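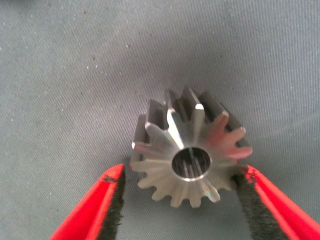
Vencombe Wrist View – Gallery

The Vencombe is a two-finger gripper kit with a small camera built in at the wrist. Prollitz sells it for light parts handling: gears, bushings, short shafts and other pieces that fit in one hand. The gallery follows the kit on small metal parts, as the camera records them during a pick. Stills were selected by Dalia Berrada at our Fallarberg shop.

Spur gear, open fingers
A steel-colored spur gear with straight teeth and a round bore, on gray woven cloth. The red fingers are on either side and have not closed yet. The black pads line the inner faces, where the part will be held.

About the kit
The standard set includes the gripper, the wrist camera, one pair of red fingers, one pair of black pads and a mounting plate. Cable length is 41 inches. A longer cable can be ordered with the kit or added later.

The pads are a wear item. We suggest checking them every 3,000 picks and replacing them in pairs. Spare pads come in packs of 20 and go on without tools – peel off the old one, wipe the finger clean, press on the new one and leave it for an hour before the first pick.

Parts heavier than 400 grams need the Pant finger set, sold separately. It uses the same mounting plate and the same camera, so the camera settings carry over. Pant fingers ship with their own pads. Standard pads do not fit them.

Shiny metal can throw bright spots into the wrist view. Lower the exposure one step at a time until the edges of the teeth are easy to make out, then save the setting under the part name.

Ordering
Kits ordered before November come with one extra pack of pads. For a trial on your own parts, send us a few samples and a note on how they are laid out for picking. Samples are returned with the stills from the trial.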